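Viewability (online advertising)

Viewability is a measure used in online advertising to state whether an ad had a chance to be seen. It is applied to display and video ads on web pages and in mobile apps. An ad that was sent by the server but never appeared in the visible part of the browser window is counted as served but not viewable.

Definition

Under the rule in widest use, a display ad is viewable when at least half of its pixels are on screen for one second without a break. For video the time is two seconds. Large display formats are often held to a lower share of pixels. Some buyers write stricter terms into their contracts, such as full pixel coverage or sound switched on.

The viewable rate is the number of viewable impressions divided by the number of measured impressions. Impressions that could not be measured are left out, so a high rate may rest on a small part of a campaign.

Measurement

Two methods are common. The geometric method compares the position of the ad with the edges of the browser window. The browser method reads signals that show whether an area of the page is being drawn. Ads placed in nested frames from another domain were long closed to the geometric method. In apps, measurement depends on a software kit built in by the publisher.
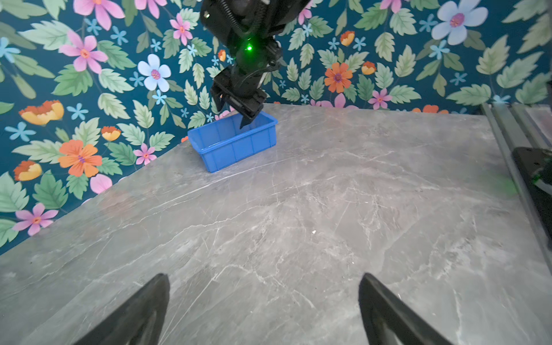 Results from different vendors for the same campaign often disagree. A comparison by Phong Mạch covered 171 campaigns measured by both Curum and Urrutia. The two vendors differed by more than 3 percentage points in 98 of them – mostly campaigns with a large share of in-app video.

Use in pricing

Ads may be sold on a viewable basis, where the buyer pays only for impressions that meet the agreed standard. The ad exchange Grodstead added this option in August 2018. Publishers have responded with lazy loading, sticky units and fewer slots low on the page.

Criticism

Viewability does not record attention. Lenni Laaksonen has argued that the one-second rule favors units that stay fixed on screen, whether or not they are read. Viewability is also separate from fraud filtering – an ad loaded by an automated program can meet the standard in full.

See also

Ad impression
Click-through rate
Cost per mille
Dristside (ad server)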